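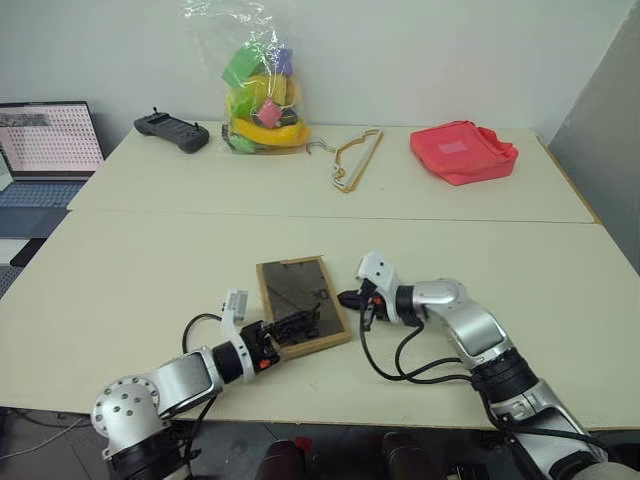

Search posts Search

Teleop notes, February, bench two at Flernach. Thread.

The task this week is "pick up a small picture frame with both arms and stand it up". It sounds trivial. It is the worst object in the set so far.

A thin frame lying flat gives a gripper very little to hold. The jaws have to come in almost level with the table, and the operator can't feel contact. You judge it by eye and by motor current.

Procedure we settled on: left jaws to the near corner first, right fingers parked beside the opposite edge, not touching. Then close left, lift a few millimetres, bring right in underneath. Closing both at once just shoves the frame about.

Glass is a nuisance for the cameras. A dark pane reflects the ceiling lights, and the depth estimate over it is rubbish. We now turn the frame a little between takes so the policy doesn't learn one particular streak of light as a landmark.

Count to date: 1323 demonstrations across all tasks, 117 of them on the frame. Of the frame ones I have thrown out more than I'd like. Mostly hesitation. If the operator dithers above the corner, the model dithers above the corner.

We compared two ways of recording. Moving the arms by hand (backdriving, gravity compensation on) is quick for rough paths, but your own hands end up in the wrist view. Remote control is slower to learn and gives clean video. For anything with two arms I use remote.

New operators need about 4 hours before I keep their data. The Ilano logger marks every episode with operator and session, so early ones are easy to filter out later.

Cable slack: leave more than you think at the wrist. A tight loop pulls on the last joint and you correct for it without noticing. That correction goes into the data too.

Grip force is capped in the Bezerra config. Don't raise it for this task. The wooden border is thin and I would like to keep the glass.

Someone asked about replaying demos open loop as a check. Yes, 4 replays per batch, frame put back by hand on tape marks. If replay misses the corner, look at the calibration before blaming the operator.

Next is hangers, then soft bags. Pelaser export script still drops the final second of each episode, so hold still at the end of a take until that's fixed.

Print this thread | E-mail this thread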